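How a Two-Fingered Robot Picks Up a Bottle

A look at the Navstead table-top arm kit, for readers aged nine and over

Picking up a plastic bottle is easy for you. Your eyes find it, your arm moves towards it and your fingers close until they feel it. You do not have to think about any of these steps. A robot arm has to be given each one.

Navstead makes a kit for schools and clubs that lets you teach these steps to a small arm. It comes in a box with the arm, a two-fingered gripper, a wrist camera, a power supply and a clamp that fixes the arm to the table. You also need a laptop and an adult to check the clamp. The kit takes one afternoon to build.

The parts

The arm has joints, like your shoulder, elbow and wrist. A motor sits inside each joint. When the motor turns, the joint bends.

The gripper is the robot's hand. It has two fingers and no thumb. The fingers can move apart or move together, and that is all they can do.

The wrist camera is fixed close to the gripper. It travels wherever the gripper travels, so the robot always sees what is between its fingers.

What the robot sees

A picture from the wrist camera looks odd at first. The fingers come up from the bottom, and everything else is seen from just behind them.
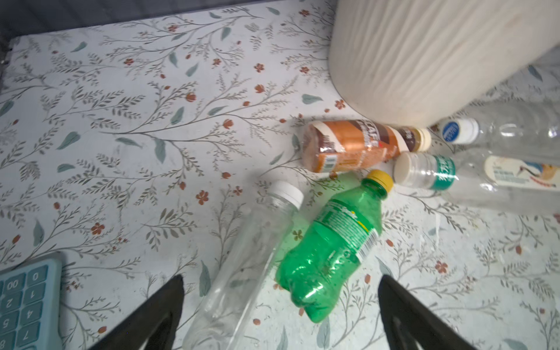

Photo: Navstead / wrist camera view

The two black shapes at the bottom are the fingers. A clear bottle and a green one with a yellow cap lie between them, and the clear one partly overlaps the green. Now think about the problem from the robot's side. Which bottle should it pick? Where does one stop and the other start?

Clear plastic is hard for a camera. Light goes through it, so the camera also sees the leaves and red flowers on the table top behind. A green bottle or a brown coffee bottle has a strong colour and stands out better. Labels help too, as they cover part of the clear plastic with something the camera can find.

Shape matters as well. A bottle is long and narrow. If the fingers close across the narrow part, they can hold it. If they try to close along its length, the bottle is too big to fit. The robot therefore has to work out which way each bottle is pointing – the cap is a useful clue – and turn its wrist to match.

How it learns

The kit's program is called Vostska. It arrives already trained on 2,000 pictures of everyday objects, 1,227 of them showing bottles, cans or cups. Each picture was marked by a person to show where the objects were.

You can add your own. Put an object on the table, move the arm by hand to a good gripping position and press the save button. The maker suggests at least 10 saved positions for each new object, with the object turned a different way each time.

Results at a school

Uçar Primary in Hurkudberg used the kit in July for a recycling project. Pupils gave the arm 16 tries at lifting a single bottle and putting it in a box. It did well with coloured bottles. It missed clear ones more often, mostly when they were touching another bottle.

Good points and bad points

The instructions are clear and the pictures in them are large. The joints move slowly, so you have time to press stop. The camera cable is too short and pulls when the wrist turns fully. The program also takes several minutes to start on an older laptop.

Words to know

Gripper: the part of a robot that holds things.
Joint: a place where the arm bends or turns.
Training: showing a program many pictures so it can find the same kind of object in a new one.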